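The Bedspread Clause

Pushpa Prajapati inherited the guesthouse at Prestdale from an aunt she had met twice, along with 339 keys and a letter. The house had seven doors. The letter did not go into the matter of the keys. It said only that the sale to Mr. Wendt could go ahead once a guest had slept through the night in the back bedroom and said so in writing.

"It's a formality," said the lawyer from Rellby, who had driven out with the papers on his lap and seemed keen to drive back. "Your aunt was fond of formalities."

"Has anyone slept through the night in there?"

"She ran the place for a long time," he said, and looked at the ceiling as if the answer might be up there with the damp.

Mr. Wendt was offering a good price and an extra $2,000 if she was out by the end of August. Pushpa had already spent the extra in her head, mostly on a sofa. She put a card in the window of the Jandon bakery: one night, back bedroom, $20, breakfast if you ask nicely. Then she went upstairs to air the room.

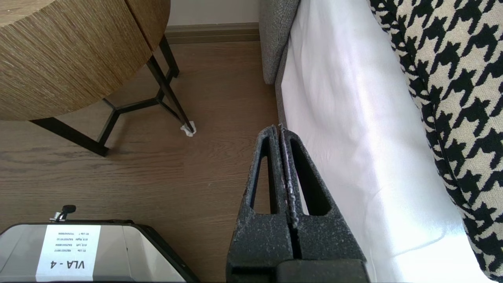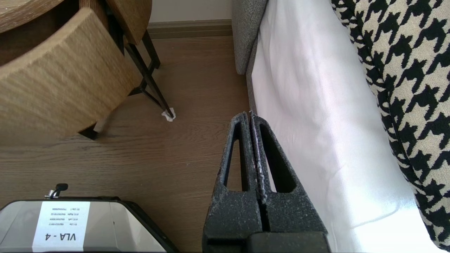
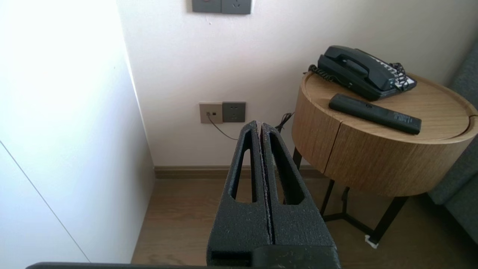 The first guest was a piano tuner who came down at four in the morning, fully dressed, and asked whether there was a bus. He wouldn't say what had woken him. He did say the room was very pleasant, and that he hoped it wouldn't take anything personally. Pushpa gave him toast and went up to look for herself. She sat on the bed for an hour with the white sheet hanging down its side next to her, its folds perfectly well behaved, and the only thing she heard was her own stomach.

The second guest lasted until two. The third brought earplugs and a certificate in meditation and was gone by midnight, leaving both.

"You could sleep in it," said the lawyer, on the telephone.

"I'm not a guest. I own it."

"Could you pay yourself?"

She thought this over, moved a bill from her purse to the cash box, signed the register and asked herself nicely about breakfast. Then she went to bed at ten with a book about drainage.

At three she woke up. A voice close by, elderly and rather put out, said, "Twenty? I charged thirty-five."

"It's the off season," said Pushpa.

There was a long pause.

"And Wendt? What's he giving you?"

Pushpa told her. The voice laughed until the window rattled, then named a figure Pushpa had to write inside the cover of the drainage book. In the morning she called Mr. Wendt and read it to him. He said she sounded just like her aunt, and asked if she had slept well.

"Not a wink," said Pushpa, and went to put the card back in the bakery window, at thirty-five.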